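Lecture notes, week 9. Learning manipulation from hand-held gripper recordings

*Reading before the lab: the Plinar method note, sections 2 and 3. Please bring the printed worksheet.*

## 1. Where we are

Last week we looked at teleoperation. A person drives the robot arm, and the arm's own joints give us the action labels. The labels are very clean, but the recording is slow and it must happen where the robot is. This week we study the other way: a person holds a gripper tool with a wide-angle camera on it and does the task by hand. The policy is trained afterwards from the video, the tool's path through space and the opening width of the fingers.

In the course we use the Plinar data set, with recordings from the Bañuelos building and from the Zerthorpe site. The software for the path estimate is called Clindine. You already have it on the lab computers.

## 2. What one recording contains

For each time step *t* we store:

- the camera image, *I(t)*
- the pose of the tool, *T(t)*, as position and rotation
- the finger opening, *w(t)*

The action is not measured directly. We compute it from the change of pose:

`a(t) = inverse(T(t)) * T(t+1)`

This is a relative action, expressed in the tool's own coordinates. The advantage is that we do not need to know where the robot base will stand. The disadvantage is that every error in the pose goes directly into the label. If the pose jumps, the action jumps too, and the policy will learn the jump as if a person had wanted it.

## 3. How the pose is found

Clindine follows small, sharp points in the image from one time step to the next. It then asks which camera motion explains the movement of all these points together. The method assumes that most of the points belong to things that stand still, such as walls, shelves and table edges.

Three conditions make this assumption weak:

1. **Moving surfaces close to the lens.** Clothes and bags can fill a large part of the view. They have texture, so the tracker likes them, but they move with the person who wears them.
2. **Strong light from one side.** A window can become nearly white. The region is big but gives few useful points.
3. **Heavy curvature at the border.** A wide lens sees much more, but near the rim one pixel covers a larger angle on some lenses, and the calibration is usually less exact there.

It is possible to have all three conditions in one view. In the picture for this section, a light blue sweatshirt and a fuzzy mint-green bag take much of the lower and right side, and the glass behind them is heavily overexposed. Before you read further, mark on your worksheet the regions you would trust for tracking. The white bars between the window panes are good candidates, but remember that they bend strongly in this projection and must be undistorted first.
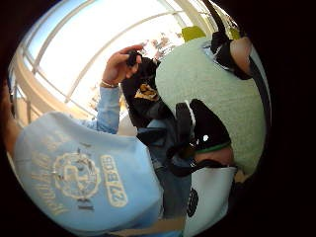 ## 4. Filtering the recordings

We use two filters before training.

**Filter A: static share.** For each time step we compute the share of tracked points which agree with the estimated camera motion. If the share falls under 63 percent, the time step is marked. A recording with more than 30 marked steps in a row is removed completely. A shorter gap is cut out, and the two remaining parts are treated as separate recordings. Do not fill the gap by interpolation! Students do this every year, and the result is a smooth path that no hand has made.

**Filter B: masks.** People and the things they carry are masked before the points are selected. The mask is used only for tracking. The policy still receives the full image, as the robot will also meet people when it works.

Please note that Filter A alone can fail in a quiet way. If one large surface moves as a single body, its points agree with each other very well. The estimator may choose this surface as "the world", and then the static share is high although the pose is wrong. For this reason we run B first and A after it.

## 5. Result from the course data

We trained the same policy twice on the Zerthorpe pick-and-place task, with the same network and the same number of training steps.

| Training data | Success on the robot |
|---|---|
| No filter | 63 % |
| B, then A | 97 % |

The difference looks very large, and you should be careful with it. The test was made at one table with one kind of object. We have no result for other rooms - this could be a good topic for a project.

## 6. Exercises

1. Show that the relative action does not change when the world coordinate system is moved by a fixed transform.
2. A bag near the lens moves to the left with constant speed, and the tool stands still. Which camera motion will the estimator report if it uses only points on the bag?
3. Run Clindine on the Bañuelos recordings with and without masks. Plot both paths in one figure and explain the largest difference.

Exercise 3 needs a long computing time, so start it before you do the other ones. Hand in the plots as PDF with your code, in May at the latest.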